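The old bridge at Skostdale

I moved to Hartley in January, and for the first weeks I knew only the way from my apartment to the bus stop. My neighbor Howard Bellamy told me that I must walk to the Skostdale bridge, and that it is better to go in the morning, before eight. I listened to him, but I went at nine, because I like to sleep.

The path begins behind the hardware store and goes down for 2 miles. It was muddy and I had the wrong shoes. I met one man with a dog, and the dog was very interested in my sandwich.

In my country we also have such bridges, with steel bars crossed one over another. My grandfather worked on one near Setska when he was young. He told us that they painted it for a whole summer, and when they came to the end, the beginning already needed new paint. As a child I thought this was a joke. Later I asked my mother, and she said it was true, more or less.

So I walked slowly. I like the small rows of rivets and the lacing in the tall posts. Somebody had to put in each piece, and I tried to think how many there can be. Howard says 3000, but I believe he only likes this number.
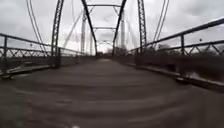 I stayed on it maybe 50 minutes, most of the time leaning on the railing and doing nothing useful. My hands were very cold when I came home, and I made soup from what was left of the potatoes. Next time I want to continue on the other side, as far as Fenditz, if I can find out when the bus goes back from there.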